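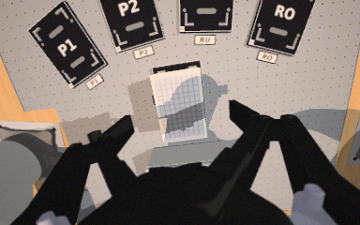
I'm comparing two grippers in simulation before we buy one, and the results don't look fair to the one I expected to win. The arm, the pick script and the perforated board are the same for both. One gripper is a Koteck with linkage fingers, and the other is a Brodetetti with straight parallel jaws. The task is to pick up the white block with the grid on top and set it down on a placard named by the script (P1, P2, RO and so on). At the point shown, the Koteck's fingers are open on either side of the block, not touching it yet, and the block is turned slightly counterclockwise. I've left it turned because parts won't arrive square on the real bench either.

I ran 700 picks with each gripper in Prinusia. The Brodetetti missed 44. The Koteck missed 190, and nearly all of those were logged as "lost during lift." The approach height and the closing force are the same for both. I take the block's position and angle from the wrist camera, using the grid lines.

Is the linkage gripper really that much worse on a plain block, or have I set up something wrong? I've been through the manual twice and it doesn't say much about linkage fingers. I would like to keep the Koteck in the running because it opens wider, and we have some round parts coming later.

posted by benchtop_sim, 4th July

3 replies

gearlash
Your test has a built-in bias. Parallel jaws stay at the same height while they close. The tips on many linkage grippers don't. They swing on an arc, so the height of the tip depends on how far the fingers are closed. If you tuned the approach height with the Brodetetti and copied it over, the Koteck could be meeting the block too high or too low. A grip near the top edge would give you exactly the kind of miss you describe, where it closes fine and then loses the part on the way up.

Check it this way. Put the arm at approach height with no block. Close the fingers to the width of the block and read the tip height from the model. Do the same with the other gripper. If the numbers differ by more than a few millimeters, add the difference as an offset for the Koteck and run the set again. Better still, have the script work out the offset from the target width, as you'll need that for the round parts anyway.

Also, "the same closing force" may not mean what you think. In some models the number you type in is the force at the tip, and in others it is the torque at the drive joint. With a linkage, the tip force changes with the opening even when the joint torque stays put. Look at the contact force reported during the grip and match that between the two. Don't match the setting.

I wouldn't throw out the Koteck on these results. I wouldn't trust the Brodetetti's figure too far either, as it was measured with settings that suit it.

wayfarer_tom
We have a Ross gripper at work and never had this problem. Simulators are always off. Just try it on the real arm and see.

pixelpitch
The reply about tip height is probably most of it, but look at your camera as well. You're taking the angle of the block from the grid lines, and there is a dark diagonal shadow right across the lower half of the block, with a lighter bluish one over the middle and right. Thin gray lines on white don't have much contrast to begin with. A shadow border can easily come back as a strong line at the wrong angle, and then the wrist turns to match it.

The two grippers won't be affected equally. They have different outlines, so they can throw different shadows on the block from the same light, and they can cover different parts of the camera view. You may be comparing shadows as much as grippers.

What I would do is run a short batch of 10 picks with each gripper, taking the block's pose straight from the simulator and leaving the camera out of it. If the Koteck improves a lot, the trouble is in the vision. If it doesn't, go back to the height and force. After that, turn shadows off in the renderer, put the camera back in, and repeat. Log the estimated angle next to the true one for each pick. You want to see whether the big errors and the lost parts are the same picks.

One more small thing. The P2 and RO placards run out of the top of the view at this pose. If your script uses them to locate the drop point, take that reading earlier, from higher up, and store it.

Comment from benchtop_sim
Thanks. I did tune the height on the Brodetetti and copied it, so that's the first thing I'll change. The force setting is joint torque for the Koteck and tip force for the other one, which I had missed completely. I'll do the batch without the camera next and post the angle log under this thread. The drop points are read from the home position, so those should be fine.

Comment from gearlash
Post the tip heights too if you can. I'd like to see how far apart they are.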